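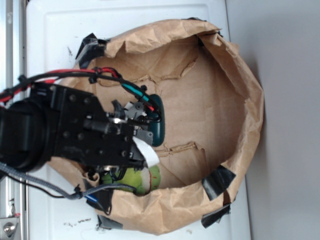 Progress on the bag picker! I've spent most of August on the cable routing and I'm finally happy enough with it to write it up for the list. Everything now runs along the arm and gets zip-tied down before the gripper, and the next headache is the bag itself. With the jaws down inside the paper bag you can see how little room is left — the red and black cables end up right around the top of the teal piece, and the gray braided one rides over the lower rim. I put black tape on the rim in several places because the kraft paper kept tearing there, and it does help, though the inside is pretty ragged by now.

On 2023-08-22 somebody wrote:
> Nice to see the Magagula arm moving again. Are you still on the
> hard jaws from the spring, or did you switch to the bendy white
> fingers? Mine (printed on the Stollent, 3 walls) split at the
> base after a weekend. Also, how do you keep the cables from
> dragging things out of the bag with them?

Bendy white ones, and I love them! They curl around soft stuff so much better than the hard jaws did. I went up to 7 walls at the base and left the rest thin, and that set has done 55 picks without a crack. I also slowed the close speed way down, so try that before you reprint anything.

The cables are my weak spot, I admit. Of the last 21 tries, 3 were spoiled by a loop catching on the rim on the way up. What I want to do next is pull the loop near the tip back behind the mounting plate and give the wrist its slack there instead. If that works, the gray cable can move to the upper side with the others and the lower side will be clear.

Two things I'd love help with. Has anyone run the Teltis wrist code with a limit on rotation? Mine will happily wind itself up if I let it. And does anybody have a spare Dukance clip set, the small size? I'm down to zip ties and I cut one every time I change my mind (often).

I'll post the finger files to the shared folder tonight, both wall versions. The bench is free most evenings if you want to come try your own fingers on it — bring a fresh paper bag!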